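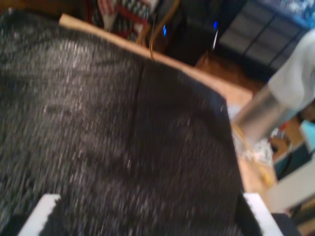
Rolling a large acrylic painting for a museum loan: face in or face out?

Our supporters' club owns a painting of the 1–0 cup win, done in acrylic on unprimed-back cotton canvas, 284 cm on the long side. The soccer gallery in Surndale wants it for a display on fan art, and it will not go through our clubhouse door on its stretcher. I plan to take it off the bars, roll it, and restretch it at the other end. For a work surface I have a dark charcoal fabric with a shaggy pile and a lot of fine white flecks in it, spread flat. It has a faint line down the middle that is either a crease or a seam. Can the paint face rest on that while I pull the staples? Also, which way should the paint face when rolled, and what diameter tube do I need? Paint thickness is mostly thin, with a few heavy passages in the crowd at the top. It is varnished, type unknown.

Posted by northstand_canvas, Clarkville

gesso_side_up

Do not put the paint face on a pile fabric. There are three separate problems.

Acrylic paint stays slightly soft for its whole life, and many acrylic varnishes do too. Under the weight of the stretcher, fibers can press into the surface and stay there. Long pile is worse than short because the strands work into brush texture.

Any raised line under the canvas, crease or seam, will print through when you lean on the bars. On thin canvas you may see it from the front for good.

Flecked fabric also hides grit and cut staples. You want a plain, pale surface so you can see what you have dropped.

Use a clean flat table, a layer of smooth polyethylene foam, then silicone release paper with the slick side up. Lay the painting on that, face down. Lift the staples with a flat tack lifter and tape over the tip of the pliers you use to pull them.

On rolling: paint side out. The paint layer is then under slight tension, and any cracks that open tend to close when the canvas is laid flat again. Paint side in compresses the layer, which can make it buckle and lift. Interleave with release paper, not bubble wrap. Bubble wrap leaves rings on acrylic. Use the widest tube you can carry, 30 cm minimum for your heavy passages. Cover the tube first so the canvas does not touch bare cardboard.

Do none of this in a cold room. Acrylic stiffens as the temperature drops and can crack when bent. Let it sit at normal room temperature overnight before rolling and again before unrolling. 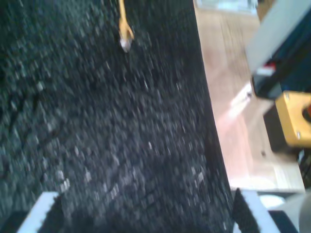 Dark surface with pale specks, slender yellow object at top.

Check the loan agreement before you touch a staple. If the borrower's insurance runs "nail to nail," it may only apply to handling by people they have approved. Ask them in writing.

gistcombe_framing

Agree with most of the above. Two additions.

Mark the fold line lightly in pencil on the back at each corner, and write on the bars which side is the top. Restretching to the old fold is easy if you can find it and slow if you can't. The old staple holes are a rough guide only.

Ask if the gallery can supply a collapsible stretcher. Maurya sells a hinged type that folds at the middle of the long side. Ours was 2,000 with the crate, so it only makes sense if the painting will travel again.

touchline_88

just roll it in a clean bedsheet, paint inside so it doesn't get scratched. did this with a banner and it was fine

Comments

gesso_side_up: A banner is usually dye or thin fabric paint on flexible cloth. It will take folding that an acrylic painting on canvas will not. Please don't follow this for a varnished picture.

northstand_canvas: Thanks. I have ordered release paper and foam. The gallery replied that their cover does start at our wall, and they want their own handler present when the staples come out, so we have moved it to September.

gistcombe_framing: Good. Ask the handler about the varnish while they are there. They will probably want a condition report with photos before it leaves, including the back.

touchline_88: fair enough

Contact | Posting rules | Copyright belongs to individual posters | Back to top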